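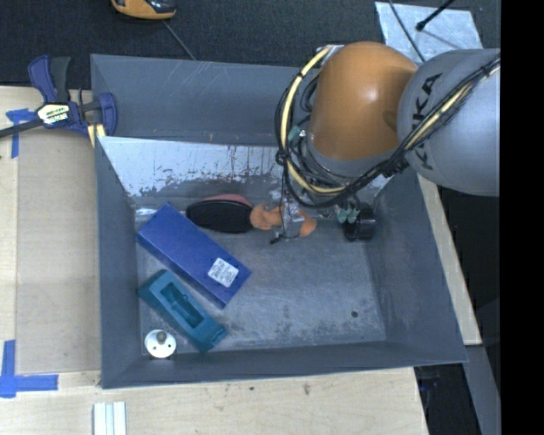

4. Comparer deux préhenseurs en prise dans un bac

Vous avez monté le bras, le contrôleur répond, les arrêts d'urgence sont testés : place à la partie la plus amusante du guide ! Cette section explique comment mettre en concurrence deux préhenseurs sur le même bac d'objets mélangés, avec des résultats que vous pourrez relire dans six mois sans vous arracher les cheveux.

4.1 Préparation

1. Serrez le bac sur la table et vérifiez à la main qu'il ne glisse pas. Un bac qui bouge de quelques millimètres fausse toute la série.
2. Repérez sa position au ruban adhésif.
3. Choisissez des objets de formes franchement différentes : une boîte longue, un disque plat, une brosse, quelque chose de bosselé. Les objets plats sont redoutables, gardez-en toujours un.
4. Montez le premier préhenseur (chez nous, le Girkside à doigts) et chargez son profil dans le contrôleur.
5. Faites tourner le poignet sur toute sa course, à vitesse réduite, en surveillant câbles et tuyaux. La boucle doit rester souple dans toutes les positions.

ATTENTION - Ne mettez jamais la main dans le bac tant que le bras est sous puissance, même à l'arrêt.

4.2 Déroulement de la série

1. Limitez la vitesse à 200 mm/s pour les premières prises.
2. Videz les objets dans le bac et ne les rangez pas. Le désordre fait partie de l'essai !
3. Lancez le programme 401. Le bras tente une prise, dépose l'objet hors du bac et recommence.
4. Après chaque tentative, notez l'objet visé, le résultat et, en cas d'échec, le type de contact (paroi, voisin, glissement).
5. Arrêtez-vous à 52 tentatives, puis passez au second préhenseur (l'Ueda à ventouse) et refaites la série avec les mêmes objets.

Remarque : refaites l'étalonnage de l'outil à chaque changement. Reiko Matsuda, à l'atelier de Wasville, a perdu un après-midi de juillet sur un décalage de 2 mm qui faisait passer un très bon préhenseur pour un mauvais.

4.3 Lire les résultats

Regardez d'abord les échecs le long des parois et dans les coins - c'est là que l'encombrement de l'outil se paie. Comparez ensuite objet par objet. Deux taux globaux presque identiques cachent parfois des comportements opposés, et c'est passionnant à dépouiller.

Enregistrez la série dans le gabarit Grendmont avant de démonter l'outil, puis passez à la section 5 pour le réglage des caméras.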